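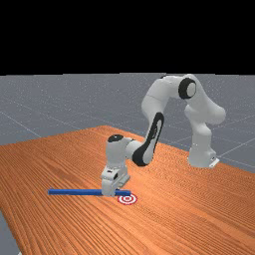

Le contrôleur Hekness est meilleur, c'est évident, les courbes le montrent, et je perds mon temps à vouloir démontrer le contraire un soir de réveillon. Voilà en substance le message reçu ce matin au labo, avant même que j'aie relancé la machine. Je n'ai pas répondu. Les courbes, je les ai regardées aussi. Elles montrent que la pince va plus vite vers la barre. Elles ne disent pas grand-chose de ce qui se passe une fois qu'elle y est.

2024-12-31, Almont. Chauffage coupé dans l'aile nord, manteau sur les genoux.

Je reprends dans l'ordre, sinon je vais encore m'embrouiller dans mes propres fichiers en janvier. Deux contrôleurs, le Hekness et notre vieux Prisum. Même bras, même pince à deux doigts, même table, même barre bleue, même cible rouge et blanche. La tâche est toujours la même depuis octobre : saisir la barre près d'un bout, l'amener de façon que ce bout soit au centre de la cible, lâcher, remonter. Dit comme ça, un enfant le ferait. Le simulateur aussi, d'ailleurs, et c'est bien ce qui me gêne.

J'ai lancé 191 essais dans la nuit. Le nombre n'a rien de réfléchi, le disque était plein et le script s'est arrêté là. J'aurais préféré un compte rond pour le tableau, mais je ne vais pas en jeter pour faire joli. Les deux contrôleurs se relayaient, un essai chacun, avec la position de départ de la barre tirée au hasard dans un petit carré. Petit, j'insiste. Trop petit à mon goût. C'est Muñoz, enfin le protocole Muñoz, celui qu'on nous a demandé de suivre pour que les résultats soient « comparables ». Comparables à quoi, je voudrais bien qu'on me le dise. Le carré est tellement serré que la barre se présente presque toujours sous le même angle, et un contrôleur réglé sur cet angle-là passera pour un génie.

Or le Hekness est livré avec ses gains par défaut. Et ses gains par défaut, je les trouve étrangement bien tombés pour une barre fine posée à plat. Je n'accuse personne. Je note.

Pour l'approche, rien à redire. Le poignet descend droit, sans ce petit coup de hanche que fait le Prisum quand il arrive au-dessus de la table et qu'il corrige trop tard. J'ai longtemps cru que ce défaut venait de la pince. J'avais même fait changer le modèle des doigts en octobre, une semaine entière pour rien, et le coup de hanche est resté. Il faudra que je le dise à quelqu'un un jour, parce que dans le compte rendu de l'époque j'ai écrit que le changement avait « amélioré la situation ». Il n'avait rien amélioré du tout.
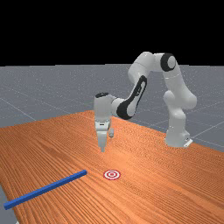 *Pince ouverte au-dessus de la table, la barre à gauche de la cible.*

J'ai passé presque 2 heures sur la fermeture des doigts. Le Hekness ferme à effort constant, le Prisum ferme en position puis attend. Sur le papier le premier est plus élégant. Dans les journaux d'effort, je vois un pic au contact que la documentation ne mentionne nulle part, et qui disparaît dès qu'on lisse. Évidemment que ça disparaît dès qu'on lisse. La courbe envoyée ce matin était lissée. J'ai refait la même sans filtre et elle est nettement moins flatteuse.

Est-ce grave ? Sur une barre simulée, non. Elle ne se raye pas, elle ne plie pas, elle a le frottement qu'on lui a donné, et ce frottement je l'ai choisi moi-même un après-midi en recopiant une valeur dans un vieux fichier de configuration. Je ne sais plus d'où elle venait. Si je la baisse d'un cran, le Prisum commence à laisser filer la barre à la montée et le Hekness tient. Si je la monte, plus aucune différence entre les deux. Toute la comparaison repose donc un peu sur un chiffre que je serais bien en peine de défendre devant une salle.

J'ai voulu vérifier à l'œil. Mauvaise habitude paraît-il, il faut faire confiance aux métriques. J'ai quand même repassé une partie des essais au ralenti, en buvant un café infect, et j'ai trouvé 6 essais comptés comme réussis par le script où la barre est au bon endroit mais de travers. Le critère ne regarde que la distance entre le bout de la barre et le centre de la cible. L'orientation, il s'en moque. On peut donc poser n'importe comment et marquer un point. Les six sont du Hekness, ce qui ferait un très joli argument pour moi, sauf que je n'ai relu qu'une partie des essais et que j'ai commencé, sans trop m'en rendre compte, par les siens. Il faut que je relise ceux du Prisum avec la même mauvaise foi. Noté pour la rentrée.

Autre chose qui m'agace : le retour en position haute. Après le lâcher, la pince doit remonter et attendre au-dessus de la table, doigts ouverts. Le protocole compte le temps jusqu'au lâcher et s'arrête là. Le Hekness est rapide jusqu'au lâcher. Ensuite il traîne, il cherche, il replie le coude un peu plus que nécessaire, et on finit avec un cycle complet à peine plus court que celui du Prisum. Pour quelqu'un qui voudrait enchaîner les pièces, c'est le cycle complet qui compte. Je l'ai écrit dans un courriel, effacé, réécrit, laissé dans les brouillons.
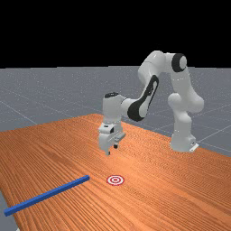 J'en viens à la caméra, parce que c'est là que j'ai le moins confiance et que tout le monde passe vite dessus. Pour l'instant les deux contrôleurs reçoivent la position exacte de la barre, donnée par le simulateur. Pas d'image, pas de bruit, pas de retard. Il était prévu de brancher l'estimation visuelle avant Noël et ce n'est pas fait. Or le Prisum avait été réglé à l'origine pour vivre avec une position approximative, d'où sa lenteur, d'où sans doute aussi ses corrections tardives. On compare un coureur en short à un autre en bottes, sur piste sèche, et on conclut que les bottes sont inutiles.

J'ai bricolé un essai rapide en fin de journée en ajoutant un décalage aléatoire sur la position transmise. Trois fois rien, quelques lignes. Le Hekness descend toujours aussi droit, il descend simplement à côté. Il faut dire les choses comme elles sont : le Prisum s'est trompé aussi. Moins souvent, à ce que j'ai vu, mais je n'ai pas laissé tourner assez longtemps pour écrire un pourcentage, et je refuse d'en écrire un. Si je me mets à brandir des moyennes sur une poignée d'essais, je fais exactement ce que je reproche aux autres.

À vérifier en priorité :

- le critère de réussite, avec une tolérance sur l'angle (laquelle ? personne n'a tranché) ;
- le frottement, en balayant plusieurs valeurs, et retrouver d'où sort la mienne ;
- le temps de cycle complet, remontée comprise ;
- le décalage de position, sur une vraie nuit de calcul, disque vidé avant.

Je me relis et je vois bien que j'ai l'air de plaider pour le Prisum. Je ne l'aime pas spécialement. Son interface est pénible, il plante quand on change l'unité des angles, et la moitié de ses paramètres portent des noms que même ceux qui l'ont écrit ne comprennent plus. Si le Hekness gagne une fois les quatre points ci-dessus réglés, je signerai la migration et je serai content d'être débarrassé de l'autre. Mais on nous demande une décision pour la mi-janvier, et la licence, elle, est payée sur 2 ans. Ce n'est pas tout à fait la même durée que celle de mon enthousiasme devant une courbe lissée.

Quant au bras réel, il est toujours sous sa bâche au rez-de-chaussée, en attente d'un câble. J'ai redemandé le câble. On m'a répondu que la simulation avançait bien.

19 h passées. J'ai sauvegardé les journaux bruts sur les deux serveurs, sous un nom que je devrais reconnaître, et j'ai laissé le message de ce matin sans réponse. Ne pas oublier la clé du local vélo, elle est restée sur le bureau du fond.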